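Nondex finish second album, with release set for September

The Fodar label has confirmed that Nondex will put out their second album in September. The record has no title yet, but the recording is finished and the mixes went to the label on 26/02/2026. It will have 12 tracks and run just under an hour.

For readers who missed the first one, Nondex is the duo of Siv Westerberg, who sings and plays synthesizer, and Bendik Grønli, who makes the beats and plays bass. They started out trading files by e-mail and didn't play in the same room until their debut was nearly done. That album sold better at shows than it did anywhere else, and the first vinyl pressing was gone by the end of the tour. Fodar says a repress will come out with the new record.

The second album was made differently. Westerberg and Grønli booked a block of studio time with producer Sota Murakami and wrote most of the material there, starting from drum patterns and short vocal phrases. They came in with 60 sketches on a shared drive. Murakami asked them to pick five and delete the rest from the studio computer – they kept a backup at home – and three of those five made the final track list. Everything else was written during the sessions.

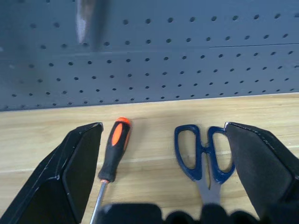
Westerberg says the songs are slower this time. The debut had several tracks built for clubs, and the band found that those were the ones they got tired of first on the road. The new material sits closer to R&B, with more space around the voice and fewer layers of synth. Two songs have no drums at all. One of them, "Ebrahimi," was recorded in a single take with Grønli on an upright bass he had borrowed for the week.

"I kept trying to add a second vocal to it and Sota kept muting it," Westerberg says. "After a few days I stopped adding it."

There are a couple of guests. Ebbe Magnusson plays trumpet on the opening track and again near the end of side two. Rapper Bendico has a verse on "Platform," which will be the first single. He wrote it after hearing a rough version with the chorus missing, so the band ended up writing the chorus to fit what he had done. It is the shortest chorus on the album, four lines, and it only comes around twice.

Murakami also took care of most of the engineering. He ran the vocals and bass through tape before they went to the computer, and the hiss can be heard on the quieter songs. Grønli wanted it cleaned up at first. They tried a version of one song with the noise removed and both agreed it sounded like a different band, so the hiss stayed. The drum machine parts were played in by hand and left a little uneven.

Leif Sundqvist is handling the mastering. There will be separate masters for vinyl and digital, and the vinyl version moves one song from the first side to the second to keep the sides close to equal length. People who buy the record and then stream it will notice that the running order is slightly different.

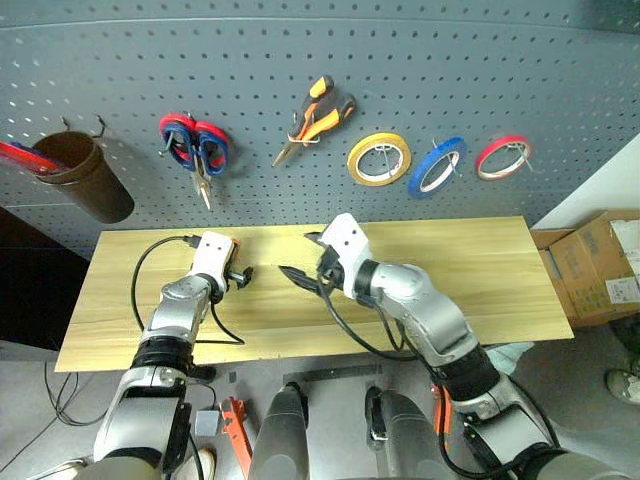
The live plans are modest for now. Nondex will play a short run of dates in small rooms after the release, with Magnusson joining them on trumpet for all of them. The smallest room on the list holds 79 people, and tickets for that one will go to newsletter subscribers first. We'll send a separate message with the link when it is ready. Please don't reply to this newsletter to reserve a spot, as the label is handling all ticket sales itself.

The set will be mostly new songs. Grønli says they are still working out how to play the slower ones for a standing audience, and they may group them together in the middle. Older club tracks will be kept for the end of the night, in shorter versions. Bendico is expected at one of the dates, but his own schedule isn't settled and Fodar won't say which one.

"Platform" will come out ahead of the album, with an instrumental version on the flip side of a seven-inch. The sleeve will be plain black lettering on white card, to match the debut. Fodar is pressing the single in one run and has no plans to repeat it. Subscribers who pre-ordered the repress of the first album can add the single to the same parcel at no extra shipping cost, as long as they do it before the repress goes out.

The album title, cover and full track list will be announced together. Westerberg says they have two titles left on the list and that she and Grønli each prefer a different one.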